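Search this site
Search
Go

bill-hearings-notes / README

12 shares · 4 comments

# Lestine: committee hearing notes from the state house

Hi! I'm Ariel, and if you landed on this page you probably wanted to know who spoke at some committee hearing, which side they were on, and what happened to the bill afterward. Same. I spent most of a legislative session trying to answer that for one single bill on well water testing, and by the end I had a folder of text files so messy that Rhea Cabanatuan (my co-maintainer, much tidier than me) told me to either clean it up or stop sending it to her.

So I cleaned it up, and then we kept going. Lestine is what came out.

## What's in it

There are 583 hearing records. Each record is one bill at one public hearing in front of one committee. If a bill got two hearings it has two records, and if five bills got lumped into one long afternoon you'll find five records with the same hearing ID. I went back and forth on that for ages and I'm still not sure I picked right, but changing it now would break everybody's scripts (mine included).

The files live in `records/`, one per hearing, plus a big combined CSV in `combined/` for people who just want to open a spreadsheet and go.

Fields, in the order they show up:

- `hearing_id`: our own number, it doesn't match anything official
- `bill`: chamber letter and number
- `committee`: full committee name as printed on the agenda
- `scheduled_time` and `start_time`: sometimes hilariously far apart
- `speaker_role`: resident, lobbyist, agency staff, legislator, or other
- `position`: for, against, neutral, unclear
- `summary`: a few sentences in our own words
- `outcome`: reported favorably, amended, carried over, tabled, no vote
- `notes`: whatever didn't fit anywhere else, mostly me complaining

There's no transcript text. People ask for it a lot! The official recordings are public, but typing them out word for word is a whole other project and I don't have the wrists for it.

## How we made it

Rhea or I watched the recording of every hearing, start to finish, with the agenda open next to it. One of us wrote the record and the other one checked it. Where we disagreed about somebody's position we talked it through, and if we still couldn't agree it went in as `unclear`. A surprising number of people stand up for the full three minutes and leave you with no idea how they'd vote.

The checking happened in batches of 50. After each batch we fixed the instructions we'd written for ourselves, and then (this is the annoying part) went back and fixed the older records to match. The instructions are in `docs/coding_guide.md`. They're long. Section 4 on amendments is the one worth your time, and if you only read one thing before using the `outcome` column, please read that.

Collecting ran from the opening of the session through May. Budget hearings are in a separate folder called `fajardo/`, named after the hearing room they're nearly always held in, and they follow slightly different rules. A budget line can be argued over by six people and never get a vote of its own, so `outcome` is blank there on purpose.

## Using it

If you write Python, `load.py` will give you a table in one line. If you don't, the CSV opens fine in any spreadsheet program. Just watch out for bill numbers with leading zeros, which some programs love to strip off without asking.

We also have a little search tool called Bresulell (Rhea named it, ask her). You run it on your own computer, type in a bill number or a word like "zoning," and it spits back the matching records. It's slow the first time and then okay after that.

 python bresulell.py --word "school buses"

It doesn't do fuzzy matching yet. "School bus" and "school buses" are two different searches, sorry.

## Things that are wrong with it

Okay, deep breath.

The biggest one is that speaker roles are self-reported. If a person walked up and said they were a concerned resident, we wrote down resident, even if they were reading off a handout with a trade group's logo on it. We did leave a comment in `notes` when something looked off, but we didn't go digging into anybody's background, and I don't want us to.

Second, start times before the middle of the session are shaky. The early recordings have a stretch of empty room at the beginning, and I was logging the moment the recording began. Rhea was logging the gavel. We didn't catch it until we compared batches. Records where I couldn't confirm the gavel have `start_time_ok` set to `no`, so filter those out if timing matters to you.

Third, the subcommittees are patchy. Full committees are complete as far as we know. Subcommittees sometimes met in rooms with no recording at all, and then all we had was the printed minutes, which might say "discussion followed" and nothing else. Those records have a `source` of `minutes` and a very short summary.

Also, written testimony isn't counted. Over the session there were 3000 pages of it posted for one land use bill alone, and most of that was the same letter with different signatures at the bottom. I'd like to do something with it someday. Not this year. 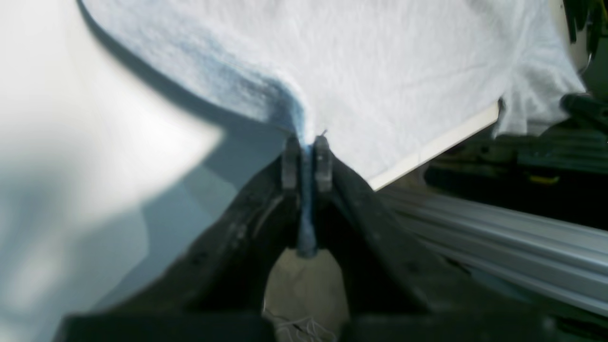 One more that I keep forgetting to put here: joint hearings are filed under whichever committee was listed first on the agenda. If you're counting hearings per committee, the second one on a joint hearing gets shortchanged. There's a column called `joint_with` that lets you fix this yourself, and I'd suggest doing that before you make any charts.

## Please don't

Speakers' names aren't in here and I'd like it to stay that way. Yes, they said them out loud at a public meeting, and yes, anybody can go find the recording. I still don't love the idea of a sortable list of private people and their opinions sitting on my account. Legislators are named, because voting in public is the job.

Pull requests that add names back in will be closed. I've closed two already and I was pretty polite about it!

## Fixes and additions

Found a mistake? Open an issue with the hearing ID and the time in the recording where you think we got it wrong. The time really helps. Some of these hearings run past 11 p.m. and I can't rewatch a whole one on a hunch.

If you want to code new hearings with us, start with the practice set in `practice/`. It has 6 hearings that Rhea and I both did separately, with our answers in a different folder so you can compare after. No pressure to match us perfectly, we didn't match each other either.

The next release is nicknamed Aker and should have the interim study groups in it, plus a fix for the leading zeros thing. I'm aiming for before the next session opens. Rhea has asked me to stop promising months.

## License and credit

Use it for whatever you want, including school papers, news stories, and arguing with your brother-in-law. If you publish something, credit "Lestine hearing notes, Ariel Magbanua and Rhea Cabanatuan" and send me a link, I really do read them. The code is under the MIT license and the records are CC BY.

Share this page · 12 shares
4 comments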